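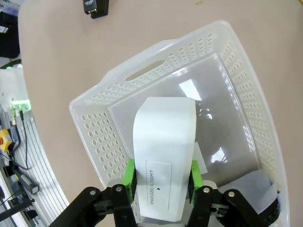 Pintér asks whether you can skip the practice runs and go straight to recording. You can, but I wouldn't – your hands need a while to learn the controls, and the robot will copy every wobble!

So, basket packing by remote control. Drive the gripper to the clock, close it gently until the fingers press both sides, then lift it in over the rim and lower it slowly. Pause for 2 seconds before you let go, and keep that pause the same in every run.
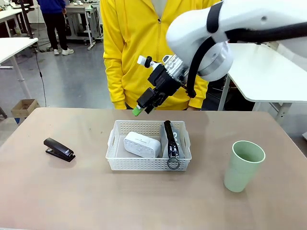

Page last changed: 29 June 2022

Next come the smaller things. Bring the gripper down from well above the basket each time (I know it feels slow, bless it) and try not to drag anything across the table. If you fumble, carry on and mark the run as a retry.
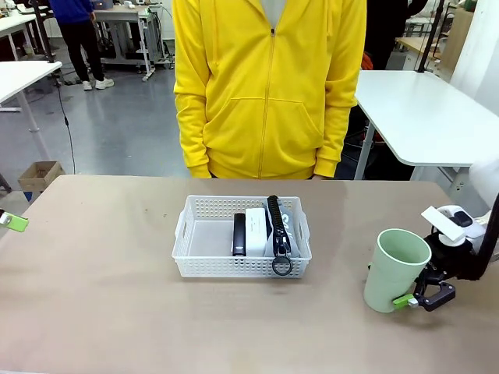 Attila Bárány, Teaching Lead, Trindis

The cup goes best held low down, from the side. Do 8 runs, have a cup of tea, then do 8 more. Save them all in the Skararlow folder before switching off the arms.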